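Setting up collision zones for two arms on a shared rail

Last updated 30 Mar 2020

This page covers keep-out zones in Skuvetti, the planning layer we run on top of the Flirier arm drivers. It assumes both arms are homed, the drivers are up, and you can jog each arm on its own. If not, do the Clegg calibration page first and come back.

The planner treats each arm as a chain of capsules. Out of the box it knows about the arms, the rail and the floor, and nothing else. Walls, trays and anything standing on the floor have to be added by hand.

1. Check the base frames

Open cell.cfg and find the two base entries. Both arms should be given in the same world frame, with x running along the rail. Measure between the centers of the mounting plates with a steel rule and compare that with the difference between the two x values. If they disagree, fix the file. Don't try to make up for it later with bigger margins.

Then start the server:

skuvetti serve --config cell.cfg --port 3414

The viewer connects on the same port. You should see two arms and a flat floor. If one arm is drawn facing away from the workspace, its yaw is off by 180 degrees.

2. Add the fixed walls

Each wall is a box with a center and three half-sizes. Make the boxes thick and let them extend outward, away from the cell. A thin wall can be skipped over between two checked points on a fast move, and the planner will call the path clear.

If you have baskets or shelves hanging on the walls, draw one box around each of them. Their contents change too often to be worth modeling.

3. Add the standing objects

Anything taller than the fingers at pick height gets its own box. In our cell that means the easel and whiteboard behind the tray. Small things lying on the floor are left out of the fixed map and come from perception, if you use it.

The tray is a special case. The fingers have to get close to it, so a normal box will block every pick. Give it the type "soft" and set:

margin_mm = 7
approach = down

With this setting the planner keeps the elbow and upper link away from the tray but lets the fingers come in from above. Sideways entry is still refused.

4. Set the handover line

The two arms share the middle of the floor, and this is where most planning failures come from. Skuvetti splits the floor along a line at a fixed x and gives each side to one arm. Either arm can ask for the strip around the line, but only one can hold it at a time.

strip_width_mm = 65
strip_owner = none
strip_timeout_s = 7

Put the line where the work is, even if that is off center between the bases. We run ours through the tray. The arm that doesn't hold the strip may wait beside it with its gripper close in, and that saves a good deal of travel.

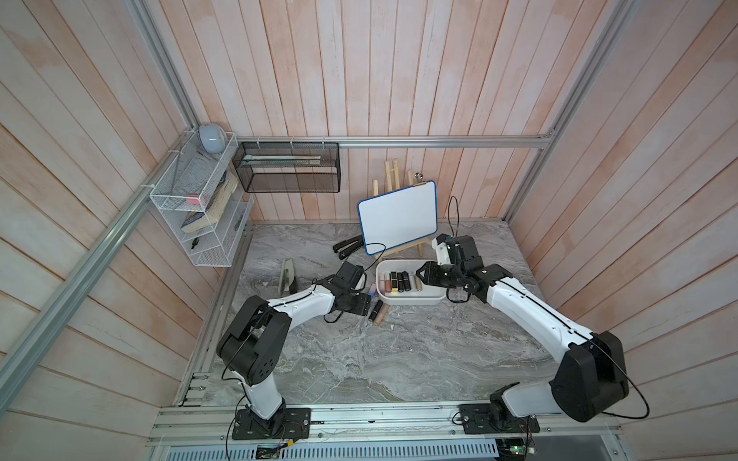 Right gripper over its side of the tray, left gripper just outside it.

If the timeout runs out, the strip is released and the holding arm stops where it is. It does not back out by itself. Jog it clear before you clear the fault.

5. Allow for the cables

The cable at the wrist isn't part of the arm model. On ours it makes a loop that stands well clear of the link, and it will catch on an easel leg that the planner thinks is nowhere near. Add a capsule to the wrist link in arm_extra.cfg, on the side where the loop sits, and make it longer than looks necessary. Do this for each arm separately - the loops don't sit the same way on both.

6. Test

Run the sweep at low speed with the tray empty:

skuvetti sweep --arm left --speed slow
skuvetti sweep --arm right --speed slow

Keep a hand on the stop button. Then run it with both arms together and watch the strip owner in the viewer. It should change hands cleanly and never show both names.

Common errors

"Start state in collision": a box overlaps the arm's current pose. Usually a wall entered with full sizes where half-sizes were wanted.

"No approach": the soft margin is too large for the gaps between items in the tray. Lower it one step at a time.

"Strip denied" over and over: the other arm is parked inside the strip. Change its rest pose in poses.cfg.

Zone files from Serkside 2 will load, but the soft type is read as solid. Edit those entries before you run anything.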